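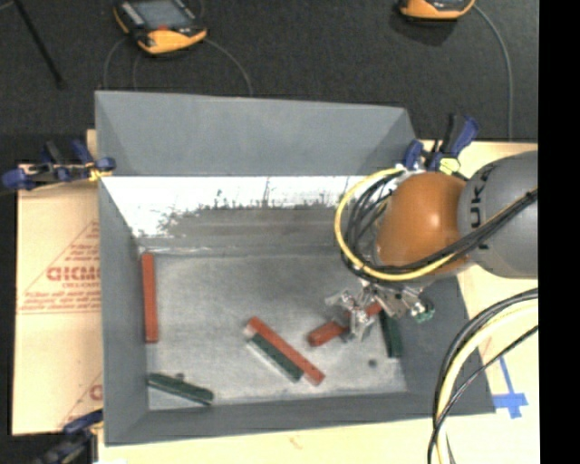 Grey bin on the bench, red and green blocks in it.

**October, prepress bench notes, started 8.40**

Carrying on with the Quaye brochure, second proof. The customer's file came back overnight with the bleed fixed on the outer cover but not on the inside pages. Pages 4 and 5 still stop dead at the trim. I've extended the background tint myself and left the photo on page 5 alone, as stretching it would show. Rukhsana Sial has written to them for a wider crop.

Fonts are all embedded now. One logo is still RGB. Converted it with our usual coated profile and the blue went dull, more towards slate. Tried it again as a spot colour and then back to process using the swatch book values, and that is much closer. Saved as a separate version so we can go back if they object.

**Black text**

Body text was set in four-colour black throughout. Changed to single black, overprint on. Checked the small captions at high zoom and there are no white halos. The headings on tinted panels are still knocking out. Left those as they are, because the type is large enough to cope.

**Bornex stock**

Ran 30 sheets of the Bornex uncoated through the digital press before lunch. Solids look flat compared with the coated sheet, which we expected, but there's also a faint band running across the grain on the first few. It faded as the run went on. I've marked the sheets in pencil on the back, bottom corner, and put them in the flat drawer under the old Sidville proofs. Please don't use them for make-ready.

Dot gain in the midtones is heavier than the profile allows for. Skin tones in the test picture went muddy. I pulled the curve down a little at the middle and reran 2 sheets. Better in the faces, but the greys picked up a slight green cast. Needs another go with the press properly warmed up.

**Bruteck job**

Order is 2000 leaflets, folded to a third. Their template has all three panels the same width, so the inside one will catch when it's folded in. Took a little off that panel and shifted the fold marks to match. Made a dummy by hand and it closes flat. The phone number on the back panel sits nearer the fold than I'd like. Sent the PDF proof at 3.15 with a note about it.

Job ticket 219 has the wrong finish written on it. It says gloss, the order says matt. Corrected in pen and initialled. The system copy still needs changing.

**To do**

- Ask Quaye which blue they want, show both versions
- New curve for Bornex, name it so it doesn't overwrite the old one
- Change the finish on 219 in the system
- Order blades for the small guillotine
- Rukhsana to check the fold dummy before Bruteck goes to plate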